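1/ So the arm scared me on Monday and I'm still a bit jumpy, so you all get a thread.

2/ Background: it's a plain pick and place job. Grab a box, carry it over, set it down inside a red circle on the white board. We'd run it 20 times with zero drama!

3/ Then on the next run it went down toward the board and just... kept pushing. No slowdown, no contact stop. Darius hit the e-stop before I'd even figured out what I was looking at (thank you Darius).
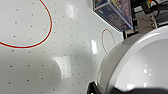
4/ Anyway, the logs. The force limit was supposed to be 5 newtons. It was set to 25. Somebody typed a 2 in front of the 5 and the config loader at Felter took it without a peep. That somebody was me, by the way.

5/ Damage report: one bent fingertip, one scuff on the board, and my pride. Hands were all outside the line, so no people got hurt — which is the part I keep coming back to.

6/ Majdi wrote a check that refuses to start the arm if the limit is over 10. Took him one coffee. We should've had it from day one.

7/ Still open: why the contact stop stayed quiet, even at 25. Dalia thinks the wrist sensor never got zeroed after the tool swap. I think she's right but I want to see it happen again, slowly, with my thumb on the button.

8/ If you run one of these, go read your limits file out loud to someone. Will post when we know more about the sensor.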